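August, after supper

Up at six to finish the back room, which I have been finishing since June.
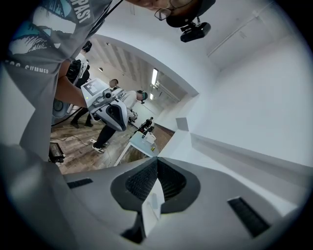

The door between the two rooms is the trouble. It sticks all summer, so we leave it open, and once a door is open people regard it as a suggestion. By ten I had company in both rooms and opinions coming from each. Zawadi Nyanda thinks the tall shelves should go by the window. I think the tall shelves should go to the dump. We settled on the hallway, where they will bruise everyone equally.

Spent most of the morning on the boxes from the Vemcombe apartment. I labeled these myself when I moved, with great confidence, and the labels say things like MISC and MISC 2. Box 14 was MISC (GOOD). It held a lamp cord, three takeout menus from Naro and the warranty for a toaster I gave away. I kept the menus.

T-shirts after lunch. I had planned to be ruthless. I own far too many with something written across the front, all of them from summers I apparently wanted in writing, and I got rid of two. One of those is back in the drawer as of this evening.

Called Stamach about the secondhand desk. They want 57 dollars to deliver it and 800 for the desk, so the delivery is the bargain. Said I'd think it over. Thought it over while eating crackers at the sink and decided the old table is fine if you don't lean on it, write on it or put a drink down.

Paid the electric bill, 614 dollars for the quarter. I blame the fan. The fan was on while I blamed it.

Still to do: the curtain rod, the drawer with all the batteries, and the chair I promised to return to the Ait Ali place down the street. I've been sitting in it all evening to make sure it's sound. Also need to buy sandpaper for the door, or wait for October.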